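### 4.2 Evaluation of the Kirnau hand-held collection kit

The second product under review was the Kirnau kit, supplied by Pudberg on a short-term lease. The kit consists of paired hand-held grippers, a charging dock and a subscription to Plekum, the vendor's upload and labelling service. Pudberg markets it to small laboratories that want to record two-handed manipulation without bringing a robot to the site. Our interest was in whether the grippers could be used in furnished homes by operators with little training, and whether the resulting recordings were accepted by Plekum at a rate that justified the lease.

Four operators took part. Each received one introductory session from Lanying Tang, who had completed the vendor's own course in May, and then worked from the printed task cards. The cards cover 10 household tasks, six of which involve soft or deformable goods: wrapping, folding, bagging and similar work. No changes were made to the furniture or lighting in the homes, and operators were asked to leave everyday belongings where they were. This follows the protocol of Urbańczyk and Sarmiento, except that we did not fix the height of the work surface.

A total of 562 recordings were submitted. Acceptance was judged by Plekum's automatic check and then by a second reader, Junhao Qian, who had no part in the collection. Where the two disagreed, the reader's judgment was used. Most disagreements concerned recordings made against strong daylight, which the automatic check tended to reject even when both grippers could be followed without difficulty.

Operators rated the weight and balance of the grippers favourably. The trigger drew more criticism. Its travel is short, and fine control over a thin sheet or a loosely knitted item took practice — two operators reported closing the fingers further than they had intended. The flat parallel fingers are well suited to boxes and bottles, but offer less feedback on soft material. Figure 6 is taken from the packing task, in which wrapping material and a fabric item are handled at an open cardboard box.
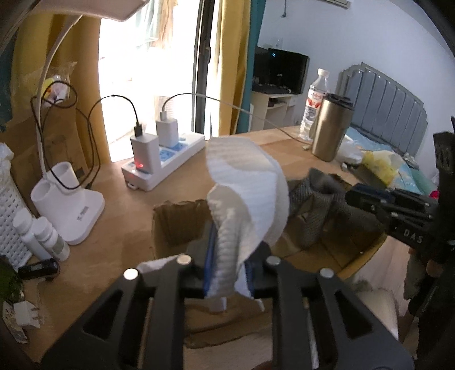

*Figure 6. Packing task, view from one gripper: white crinkled sheet held between the fingers, second gripper at right.*

Behaviour of this kind of material is difficult to score. A sheet may be gripped securely at one point while the remainder stands in a loose fold, and the task cards give no guidance on whether such a grasp should be marked as complete. We adopted the rule proposed by Jinlong Shao, under which only the portion between the fingers is considered, and applied it to both products in the review. Pudberg has advised that a revised set of cards is in preparation. The Su kit, discussed in Section 4.3, defines the same case in its manual and required no additional rule.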